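Pre-run safety checklist, cabinet and binder trials — with my comments

Filled in by Telmo Collado before the Tuesday session. I've kept the items in the order I do them, which is a bit different from the Netska template (theirs has the e-stop fourth, and I just can't live with that!).

1. E-stop within reach of the operator, tested once with the arms powered.
OK. Pressed it, arms held, reset fine. I'd still like a longer cord on the pendant, because at the moment I have to stand closer than I want to.

2. Nobody inside the taped zone when the arms go live.
OK. Please stop walking through to get to the printer. You know who you are.

3. Speed cap loaded.
OK after a second try. Sarmiento had loaded the uncapped profile from the day before, so I swapped it back and restarted the controller. Check the name of the profile on the screen and read it out loud — I know it sounds silly, do it anyway.

4. Finger pads seated, sleeves free of snags.
OK, both hands. One sleeve on the left is getting fuzzy near the wrist and I'd give it another month.

5. Cabinet doors fully open, hinges tight, nothing loose on the door faces.
OK. I wiggle each door by hand. The lower right hinge had some play in April and got a new screw.

6. Objects are on the approved list and in good shape.
OK. Two blue binders, no torn covers, no sharp corners.
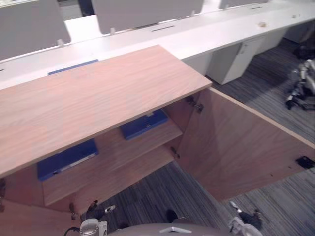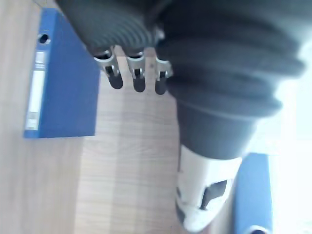
Blue binders and the wood-grain cabinet, Trindar task set. 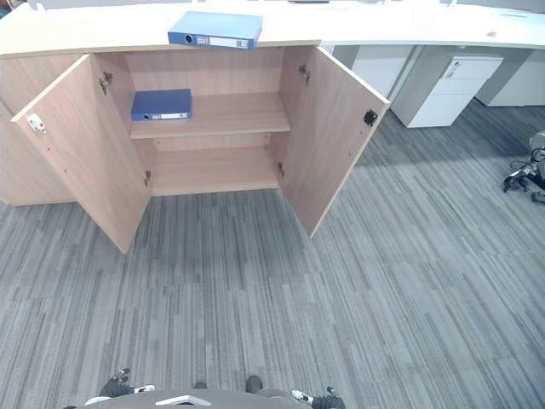
7. Logging on and disk space checked.
OK. We stop at 1000 episodes per drive now, after the mess when one filled up halfway through a run and we lost the force data.

8. Contact limit set for this method.
OK with a comment, and it's a long one, sorry. The whole point of the Fleredetti method is that the policy decides for itself when to slow down near an edge, so it was tempting to set the contact limit high and let it do its thing. I don't want that. In the last batch we had 1047 usable episodes out of 1887, and when I went through the rejects, most of them were the hand brushing a shelf or a door edge on the way in. None of those brushes hurt anything, but with a higher limit the arm would have kept pushing. So the limit stays at 6 newtons until we've seen a whole batch with the new approach angle. If it trips too often, write it down and come find me, and please don't bump the number between runs (it ruins the comparison too!).

9. Cables clear of the base and the door swing.
Needs work. The path is clear today but only because I moved things by hand. I'd love a proper clip on the floor side.

10. Spotter briefed, knows the stop word.
OK. Stop word is still "stop." We tried something cuter and it was a bad idea.

Left open: cord for the pendant, clip for the cables, and I need to reprint this sheet with the e-stop item at the top. Signed off for the afternoon session, 2 p.m. start.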